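Kleiner Thread zum Gradcombe-Cup, weil nach dem Terminplan so viele Fragen kamen. Ich spiele selbst nicht mehr, fahre aber seit Jahren mit und schreibe die Ergebnisse auf.

1/ Der Cup wird in diesem Jahr im November gespielt. Bisher lag er im Frühjahr. Grund ist der Hallenboden in Gradcombe, der im April und Mai erneuert wird. Der Termin steht, die Hallenzeiten sind bestätigt.

2/ Teilnehmer: 20 Mannschaften, vier mehr als beim letzten Mal. Gespielt wird in fünf Vierergruppen, jeder gegen jeden. Die Gruppenersten und die drei besten Zweiten kommen ins Viertelfinale.

3/ Wie werden die Zweiten verglichen? Erst Punkte, dann Tordifferenz, dann erzielte Tore. Wenn danach immer noch Gleichstand ist, wird gelost. Ein Entscheidungsspiel gibt es nicht, dafür reicht die Hallenzeit nicht.

4/ Titelverteidiger ist Ziltov. Die haben voriges Mal im Finale Jondden mit 3:1 geschlagen, nach Rückstand zur Pause. Ziltov ist als Gruppenkopf gesetzt, Jondden auch. Die beiden können sich also erst in der K.-o.-Runde treffen.

5/ Neu dabei ist unter anderem die Betriebsmannschaft von Theodorakopoulos. Über die weiß ich wenig. Zwei Testspiele im Sommer, eins gewonnen, eins verloren. Im Tor angeblich stark.

6/ Spielzeit in der Gruppe ist einmal 15 Minuten, ab dem Viertelfinale zweimal 10. Vier Feldspieler plus Torwart. Gewechselt wird fliegend, aber nur an der eigenen Bank. Das hat letztes Mal für die meisten Zeitstrafen gesorgt, also bitte vorher in der Mannschaft besprechen.

7/ Verpflegung: Getränke dürfen mit in die Halle, auf die Bänke aber nur Flaschen aus Kunststoff. Kein Glas, auch nicht auf der Tribüne. Pfandkisten stehen am Ausgang zu den Kabinen.
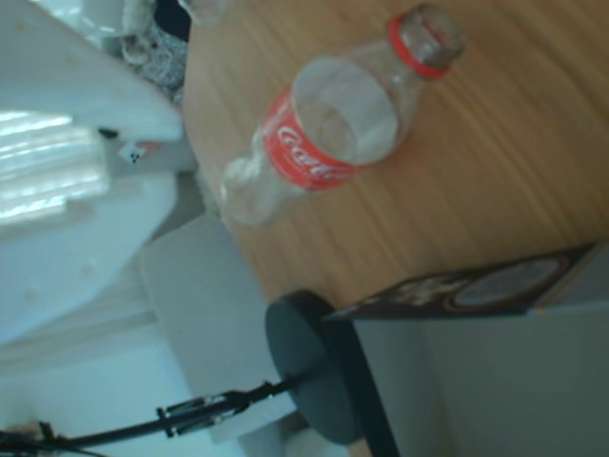

8/ Startgeld: 80 Euro pro Mannschaft, zu überweisen bis zur Auslosung. Wer bis dahin nicht gezahlt hat, rutscht auf die Warteliste. Da stehen im Moment drei Teams, die sofort nachrücken würden.

9/ Zuschauer: Auf die Tribüne dürfen 300 Leute. Eintritt kostet 5 Euro für den ganzen Tag, Kinder frei. Vorverkauf gibt es keinen, nur Tageskasse. Zu den Halbfinals war es beim letzten Mal voll und einige standen draußen. Wer die sehen will, sollte vor 15 Uhr da sein.

10/ Anreise: Der Parkplatz direkt an der Halle ist für die Mannschaftsbusse reserviert. Alle anderen parken am Freibad, von da sind es ein paar Minuten zu Fuß. Der Bus hält an der Schule gegenüber.

11/ Nachtrag zu 3, weil gerade gefragt wurde: Der direkte Vergleich zählt nur innerhalb einer Gruppe. Da kommt er vor der Tordifferenz. Beim Vergleich der Zweiten spielt er keine Rolle, die haben ja nicht gegeneinander gespielt.

12/ Nachtrag zu 6: Ja, die Rückpassregel gilt. Nein, Grätschen sind nicht erlaubt, auch nicht ohne Gegner in der Nähe.

13/ Den Spielplan stelle ich hier ein, sobald ausgelost ist. Ergebnisse kommen am Spieltag wieder laufend über diesen Account, die Tabellen jeweils nach Abschluss einer Gruppe.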